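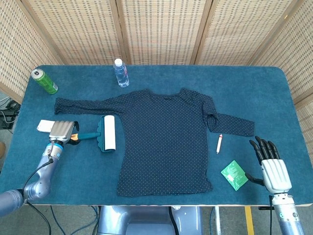

## 4. Surface, Layout and Lint Removal

### 4.1 The table as part of the task

Section 3 dealt with the adhesive sheet and how quickly it fills. This section deals with what lies under and around the garment. In the household interviews at Custolstead, people spoke at length about which roller they bought and very little about where they used it. The surfaces they named were beds, ironing boards, kitchen tables and the backs of chairs, and several people used more than one in the same week. We therefore treated the surface as a separate factor and kept the roller type fixed.

Figure 4 gives a typical case of a garment laid out on a covered table. The shirt is dark navy with tiny white polka dots, and it lies flat with the neckline toward the far edge and the hem toward the near one. The cover is teal-blue felt. A lint roller with a teal handle lies just below the left sleeve, with its roll toward the shirt, and a folding screen of woven panels closes off the back and both sides of the tabletop.

Three features of this kind of layout matter for what follows: the cover, the position of the sleeves, and the other items that share the table.

### 4.2 The cover

We compared 4 surfaces: bare wood, a cotton sheet, felt, and a padded ironing board. The same 279 garments were used throughout, and each was laundered between trials following the schedule in Section 2. All were dark in color. Dark garments show light fibers clearly, and they are also the garments people told us they bother to roll.

On bare wood the garment slid. A firm stroke of the roller pulled the fabric along with it, and the person either held the hem with the free hand or shortened the stroke. Both slowed the work. The cotton sheet behaved much the same way unless it was clipped to the table, and when it was not clipped it tended to gather under the garment and leave ridges. The roller skipped over the low side of each ridge.

Felt held the garment best. The nap grips the underside of the fabric, so long strokes from neckline to hem can be made with one hand. The padded board came second on grip but is too narrow for a shirt laid open, and the garment had to be moved several times.

The drawback of felt is transfer. Felt gives up fibers of its own, and in our trials these turned up on the side of the garment that had been lying face down. The effect was small on closely woven shirts and larger on knits. Brushing the felt before use reduced it. Tjoa tried running the roller over the felt itself before laying out the garment, and this worked better than brushing but used up a sheet nearly every time. For households that already roll on felt we would suggest brushing it at the start of the session and turning each garment only once.

The color of the cover also plays a part, mainly in inspection. On a cover that differs clearly from the garment, as with the navy shirt on teal-blue felt, the edge of the fabric is easy to follow and the person can see where the roller has run off the side. On a black cover, our participants often carried on past the hem and picked up fibers from the cover, which then took up room on the sheet.

### 4.3 Sleeves

Sleeves account for a large part of the handling time. They can be stretched out to the sides, folded across the body, or left as they fall. In Figure 4 the left sleeve is stretched straight out, while the right one bends down before extending to the right. Uneven positions like this were common in our sessions. People tended to straighten one sleeve, start work, and deal with the other when they reached it.

The bent position has two effects. Fabric bunches on the inside of the bend, and the roller does not reach into the folds. The sleeve also takes up a different part of the table, which may bring it closer to whatever has been put down there. Majimbun, who coded the session notes, marked the inner bend of the sleeve as the most frequently missed area on long-sleeved garments, ahead of the underside of the collar and the cuff opening.

Straightening both sleeves before the first stroke removed most of these misses. It took little time. The body of the garment needs less care than one might expect: slight rumpling of the kind seen in the shirt in Figure 4 flattened under the roller and made no measurable difference to the result. Hard creases did make a difference, and so did plackets, where the double layer lifts the roller away from the cloth on either side.

We measured removal on a square test area, 200 mm on a side, placed on the lower front of each garment. This area was chosen for repeatability and does not include the sleeves. The sleeve findings rest on the session notes and on visual inspection under a lamp set to 900 lux, and should be read with that in mind.

### 4.4 Other items on the table

Few people cleared the table fully before laying out a garment. Figure 4 includes a green can on its side near the far left corner, a clear plastic water bottle just beyond the neckline, and a white marker pen with a red cap near the right sleeve. Mixed collections of this sort were ordinary in our home visits too – drinks, pens, keys, mail.

Small items cost time in a way people did not report when asked. A pen under a sleeve makes a ridge like any other, and the roller either skips or catches. Items beyond the neckline caused less trouble, as most strokes run toward the person and end at the hem. Open drinks are a separate matter. We did not record any spills, but we asked participants to keep containers capped, so our sessions say nothing useful about how often spills happen in practice.

The place where the roller is set down between strokes turned out to be more important than the number of items. A used sheet that touches the cover picks up fibers from it. On felt this happened each time the roller was laid with its full width on the cloth. Bogdan suggested giving participants a small dish as a rest, and in the later sessions, from April on, we did so. Sheet use fell slightly. Participants who already owned a roller with a cover or stand did not need the dish and mostly ignored it.

Rollers were most often kept on the side of the hand that used them, level with the middle of the garment. Left-handed participants sometimes began with the roller on the right, where the previous person had left it, and moved it after the first garment.

### 4.5 Screens and drafts

A screen around the table was present in a minority of sessions. Ismail had expected it to reduce resettling, on the grounds that loose fibers in a drafty room can land on a garment that has just been cleaned. We found a difference only in the Pudia flat, where the table stood between a door and a window. In the other rooms the screened and open tables gave the same result within the error of the method.

The panels themselves can hold dust. An openwork or woven panel is harder to wipe than a flat one, and a screen that is moved just before a session may release more fibers than it stops. We left screens in position overnight before measuring and have no data on screens that are folded away and put up again daily.

Light was affected more than air. A screen on three sides shades the tabletop from side windows, and low side light is what makes fibers stand out on dark cloth. Participants at screened tables more often picked up the garment and tilted it toward a lamp to check it. On plain fabric this check was quick. On small prints it took longer, as a white dot and a speck of white lint look alike at arm's length, and several people rolled the same patch repeatedly before tilting the fabric to see which specks stood proud of the surface. The treatment of printed garments in the removal scores is explained in Section 5.1.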